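Student club at Jolside teaches robots to fold clothes

July 14, 2019

The robotics club of the Jolside technical school has finished the first part of its summer project, which is called Jerkier. The goal is a robot arm that can fold a sweater without help. The name comes from an early test in April, when the arm moved so unevenly that it threw a towel on the floor.

The club has 18 members this year. Most of them study electronics, but there are also students from the textile department, and their advice was very useful. They explained that knitted cloth stretches in one direction more than in the other, and that a fold which looks good on a T-shirt can look bad on thick wool.

Before the arm can learn anything, it needs demonstrations done by people. For this the members use a hand-held gripper with two fingers. A student holds it, closes the fingers on the cloth and makes the fold slowly, and the movement is recorded. Until now the club has collected over 700 such recordings. They were made in the homes of the members, on beds, sofas and kitchen tables - the club did not want the arm to know only the clean table in the workshop.

Sleeves are the most difficult part. If the fingers take too little of the cuff, it slips away when the sleeve is lifted. If they take too much, the cloth gathers between them and the fold becomes crooked. The students now practice with old sweaters first, and each member must complete 6 good folds before the recordings are accepted.

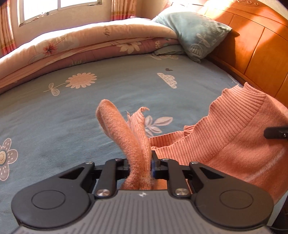 Next stage in Otorora

In the second part of the project the recordings will be used to train the arm itself. This work will be done in the workshop in Otorora, where the club has a larger room and a faster computer. The company Heinonen has lent the arm for the rest of the summer.

The club will show the results at the open evening of the school, together with 2 smaller projects from the first-year group. Visitors may bring a sweater of their own for the arm to try. Entrance is free, and new students can sign up for the club on the same evening.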